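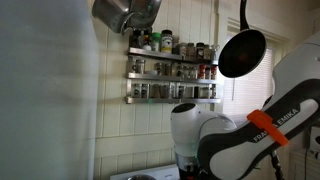
Spice rack, three tiers, with the steel pot hanging to its left.

March, kitchen bench notes, started 9:40

Going over the rack wall again before we agree to the Plilstead layout. Gerd Wunderlich's write-up says everything a cook reaches for should be on the wall at eye height, and that the rack plus hanging pans "frees the counter." I want to know what it frees the counter for. We took jars off the counter and put them on a wall, and now we have less wall. Fine if the wall was doing nothing. I'm not convinced it was.

Rack itself: stainless, three shelves, thin lip along the front of each one. Fixed to the cream wall over the beadboard. I pushed on the side rails and they gave a little, not enough to bother me. The grooves in the paneling do bother me. A bracket that lands across a groove only touches the high parts, and the Clurance instruction sheet shows a flat wall in every drawing. Ask which screws went in and whether anyone found a stud. The install log has one line on this and it says "ok."

Top shelf is where the layout falls apart for me. The dark bottle with the narrow neck is at the left end, then the green-capped jar, then the tall one with the black lid, then the small jars off to the right. Gerd calls this "sorted by use." It looks to me like it is sorted by who put what back last. If it were by use, the tall jar would be the one we open most, and my tally from last month had it at 2 openings against 15 for one of the little jars at the far end. One month, one kitchen, small numbers, I know. Still the only numbers anybody has brought.

The lip: low enough to read labels over, which I like. Whether it stops a bottle with a narrow neck and a high middle, I doubt. Tested with a bottle of the same general shape filled with water, nudged from behind with a wooden spoon. It tipped over the lip on more than 7 of the tries (lost count when I had to mop). Small jars just slid up against the lip and stayed. So the shelf is good for short things and we have given the top one to tall things as well.

10:25

Moved on to the hanging stuff.

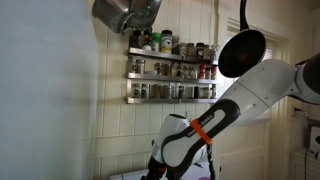

Frying pan and pot hanging, rack on the wall behind.

The frying pan hangs by its handle, straight down, so the handle is the part up high and the pan is the part at the bottom. For taking it down you need to reach up past the pan to get at the handle. I am not short and I don't enjoy it. Gerd's answer is that you get used to it. Maybe so, but I'd like to see somebody who didn't design it say so.

The other complaint is the inside of the pan, dark nonstick, open to the room. Anything that drifts off the stove will land somewhere and I'd guess some of it ends up there. Trikness says in their notes that hanging pans stay cleaner than stacked ones. No method given, no wipe test, nothing. I'll do one: white paper towel, same pan, a week hanging and then a week in the drawer, same person cooking. Not a great test but better than a sentence in a brochure.

The pot hangs tilted. Steel, polished, shows every fingerprint, so at least we'll know how often it gets handled. I don't see what the tilt buys us. It takes up more width than it would hanging flat, and width is what we're supposed to be saving.

From the stove side the pans are between me and the rack, or near enough that I lean. Golestani had the two on separate walls in the earlier drawing and I think that was the better idea. Somebody merged them to save on holes.

What I'd change before signing off:

Short jars on the top shelf, the dark bottle and the tall jar lower down or off the rack altogether.
Hooks moved over so a swinging pan can't get at the glass. Haven't measured the swing yet, need a second person to hold the tape.
Real answer on the studs.

Left to do: towel test, swing, repeat the tip test with 2 bottle shapes and a tray under it this time. Also label the tally sheet, last month's just says "jars" at the top and I had to work out my own handwriting.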